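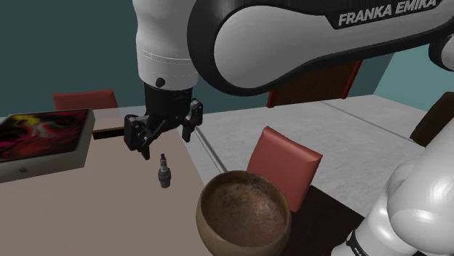

Week 5 handout: from pixels to a grasp pose
Notes by Maysoun Karaki, 30 January 2024

Hi all. These are my notes from the lecture, tidied up a bit, plus the stuff I skipped when we ran out of time (sorry!). Keep them open while you do the lab.

Last week you had a planner that could move the arm between two joint configurations without hitting the table. Great, but where does the goal come from? This week the goal comes from perception, and that means frames, frames, frames. I will say it until you're sick of me: most of the bugs I see in lab reports are frame bugs. A point in the camera frame isn't a point in the base frame, and if you feed one in where the other belongs, the planner will happily give you a lovely smooth path to the wrong place.

The chain for the lab goes base, flange, hand, camera. Write it down on paper before you touch the code. In Niven (our little transform library, for anyone who joined late) you ask for a transform by target first and source second, so get("base", "camera") takes camera points and gives you base points. Forough Shahbazi's cheat sheet has it drawn with arrows and I really recommend it.

Then there's picking the grasp. For rigid things you can get a long way with this:

1. Segment the object and drop the points that belong to the table.
2. Fit a box and take the short side as the closing direction.
3. Back off along the approach axis to get a pre-grasp pose.
4. Plan to the pre-grasp, then move in a straight line to the grasp.

Small parts will make step 1 painful. If your table threshold is too generous you throw away the part along with the table, so tune it on the smallest object you've got. And please look at the point cloud! Don't tune by staring at the success rate.

Cloth is where the recipe falls over. Fit a box to it and you get a box with mostly air inside.

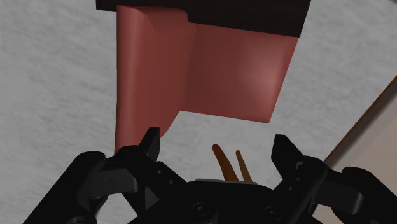
Fig. 2. Simulated view over the open fingers, with folded cloth above.

Look at the crease between the long fold and the flat panel. Your box fit knows nothing about it. What I'd try first is local: estimate surface normals, look for edges, and score grasps across a thin bit of fabric. You'll also notice the gripper fills a lot of the view, so mask those pixels out before segmenting or you'll end up trying to grasp your own fingers (I've done it).

For the lab, run seed 447 first, then 668 once that works. Hand in your transform chain, one point cloud screenshot per seed, and a short paragraph on a grasp that failed and why you think it did. Failures are fine, I like reading about them.

Reading: the Hemus notes on surface normals, up to page 92. Skip the proofs unless you enjoy that kind of thing.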